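Deposit Returns in a Small Town: How Residents of Oltden Take Back Their Drink Containers

Sille Egilsson and Endang Manurung
Environment and Society, second-year project
Submitted 24 Jun 2022

1. Background

Our town has had a deposit on drink containers for as long as either of us has lived here. You pay a little extra at the store and get it back when you bring in the empty can or bottle. Most people we know take this for granted, but when we started asking, we found that they do very different things with their empties. Some return them every week. Some fill the garage and go twice a year. A fair number leave them out for others to collect, or put them in the regular trash.

We wanted to know what decides which of these a household does. The course reading gave us two usual explanations. The first is money: the higher the deposit, the more containers come back. The second is convenience, meaning distance, opening hours and waiting time. The deposit is the same for everyone in Oltden, so we could not test the first explanation and put most of our work into the second.

2. Where containers can be returned

There are 4 return points in Oltden. Two are in grocery stores, one at Jarkell near the bus station and one at Drekura on the ring road. The third is the Salinas depot in the industrial area, where containers are handed over in bags and counted by staff. The fourth is a small drop-off at the gas station south of the river, open mornings only.

The stores take containers one at a time. Salinas is faster for large amounts but hard to reach without a car, and the last part of the walk from the bus has no sidewalk. We both did this walk with full bags and would not choose to do it again in winter.

3. Method

We used a paper questionnaire with 12 questions, most of them with boxes to check. We handed it out in October outside Jarkell, outside Drekura and at the public library. The library was included so that we would also reach people who were not on their way to return anything. We received 155 forms we could use. Another few were left out because only the first page had been filled in.

We then asked people who had left a phone number if they would talk to us for longer, and 27 of them agreed. The interviews lasted between ten minutes and an hour. Endang did the ones in the afternoon and Sille did the evenings. We took notes by hand and typed them up the same day.

Our sample has more retired people in it than the town does, and fewer people with small children. Parents often said they had no time to stop. This matters for the results and we come back to it in section 6.

4. Results from the questionnaire

The question we cared most about was how often people return containers. Just under half, 49 percent, said at least once a month. The rest were split between a few times a year, less often than that, and never. The group that said never was small, but we think it is larger in reality, as people who never return containers have little interest in a form about it.

Distance mattered less than we expected. People who lived within walking distance of a store return point did go more often, but the difference was modest. What separated the groups more clearly was storage. People with a basement, a balcony or a shed returned containers less often and in larger amounts. People in small apartments went often because they had no room to let things pile up.

Cans and bottles were also treated differently. Cans were the containers people were most likely to bring back. Several wrote in the margin that glass was too heavy, and one wrote that she buys cans for this reason only.

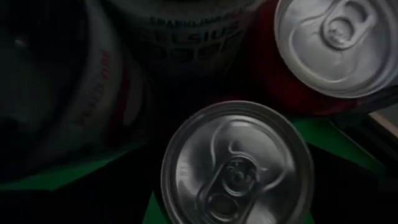 We had also asked whether people crush their cans before storing them. Many do, to save space, and then find that the store machines will not take them. Salinas accepts crushed cans if the staff can still tell what they are, but fewer than we had thought knew this. The sign with the rules is inside the depot, so you only read it once you are already there.

5. Results from the interviews

The interviews gave us a better picture of habits. Three things came up again and again.

Waiting was the main complaint at Jarkell, especially before holidays. One man said he turns around at the door if he can see more than two people ahead of him. Others said they had changed the time of day they shop.

Smell came up more than we had planned for. Residue in cans attracts wasps in late summer, and people in apartments said this was what finally made them go. Some rinse every container and others thought rinsing was a waste of water. Married couples did not always agree on this, and one interview was mostly about it.

The last was what the money is for. In many homes the deposit money does not go back into the household budget. Children get it, or it goes to a sports club, or it sits in a jar. People who had given the money a purpose of this kind seemed to be more regular than those who just got a receipt and used it at the register - though with so few interviews we can't say how strong this is.

6. Discussion

Our results support the convenience explanation in part, but convenience at home seems to count as much as convenience at the store. The reading mostly measured distance to the return point. If we had done only that, we would have missed the storage question, and we added it late, after trying the form on Sille's neighbors.

There are weak points. We stood outside two stores that have return machines, so we probably met too many people who use them. The missing parents are a problem too, as families likely buy the most drinks. People also answer for the whole household when they may not be the one who carries the bags. We asked who does it, but the wording was unclear and we did not use that question.

7. Suggestions

We would put the rules for crushed cans on the outside of the Salinas building and on the town website. Longer hours at the gas station drop-off would help people south of the river, and the owner told us he would consider it if pickups came more often. A second machine at Jarkell would shorten the line, but the store manager said there is no floor space for it at present.

The questionnaire and the typed interview notes, with names removed, are in the appendix. The paper forms are kept in the department office until the end of the fall term.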